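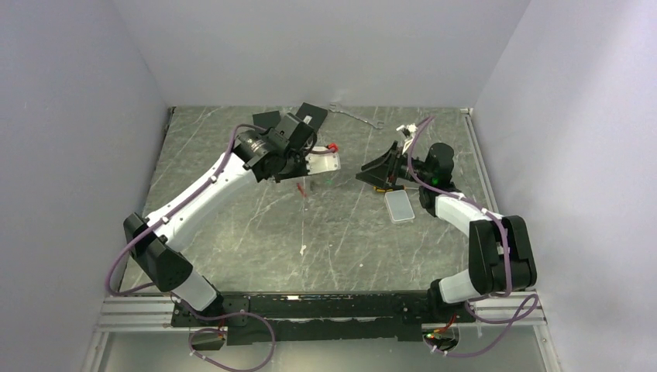 *Page last changed: March 2020 (Z. Dursun)*

## 3. Putting up the walls and looking after the top

By this point you should have the Prekero table standing on its own feet, levelled as in section 2. If you skipped section 2, the table will let you know as soon as you put a pencil on it.

The finished article is a plain box with no front and no lid: a wall on the left, a wall at the back, a wall on the right, and the grey top as its floor. Pale walls show every fingerprint, so wash your hands before you start. You will still leave some.

### 3.1 Fitting the walls

You need the three wall panels, the bag of fixings marked 241, a soft cloth and a second person. Bülent Uçar, who wrote the first version of this guide, left out the second person and later put up a back wall with his forehead.

1. Lay the panels face down on a blanket. The face is the smooth side. The back has the slots.
2. Wipe the top and let it dry.
3. Stand the back panel in its channel and press down until it stops. Have your helper hold it upright.
4. Slide in the left panel from the front, keeping it square to the top.
5. Put in the corner fixings, finger-tight only.
6. Do the same on the right.
7. Check both corners from the front. The gap should look the same from top to bottom.
8. Tighten all the fixings a little at a time, going round the corners in turn.

**Note:** The side panels are not interchangeable, although they will pretend to be until step 8. The left one has an L stamped on the slotted side.

**Caution:** Do not lift the table by its walls. They are there to be looked at.

### 3.2 The top

The marble pattern is a pattern. The streaks run diagonally and have no bearing on which way round anything goes, despite a long telephone call we once had with a customer on the subject. If you are fitting a replacement top (part 1005), either end may go to the left.

Scuffs will turn up. A few are normal in use and do no harm, and the grey is forgiving if you don't stare.

1. Brush off grit first. Wiping grit around is how a small scuff becomes a family.
2. Use a damp cloth with a drop of washing-up liquid.
3. For dark marks, try a white eraser, rubbing along the streaks.
4. Rinse the cloth, wipe again and dry.

**Caution:** No scouring powder, no bleach, and nothing sold for polishing real marble. The top will not be flattered.

If a mark is still there after two rounds, leave it. We had a sample top in the Kocabaş workshop from one November to the next, and the worst patch on it was where somebody had been determined to get a mark off.

### 3.3 Cables and the front ledge

The open side is where everything comes in and out, and left alone it will grow a beard of cable.

1. Leave enough slack for whatever the cable serves to reach as far as it needs to.
2. Bring the cable down at the front and gather the spare length on the ledge in a loose coil.
3. Hold the coil with small cable ties. Pull them snug, then stop.
4. Trim the tails flush. An untrimmed tail will find your sleeve – or your wrist.

**Note:** A brightly coloured cable is easier to follow than a black one, particularly when you are under the table with a torch in your teeth.

### 3.4 Before you carry on

- Walls upright, corners closed, fixings tight.
- Top clean and dry.
- Nothing trapped between the top and the back wall. Pens go there to retire.
- Blanket returned to whoever's bed it came from.

If a panel will not seat, take it out and look for packing foam in the channel. If there is no foam, ask for fitting sheet 323, which covers channels bent in transit. Section 4 deals with lighting.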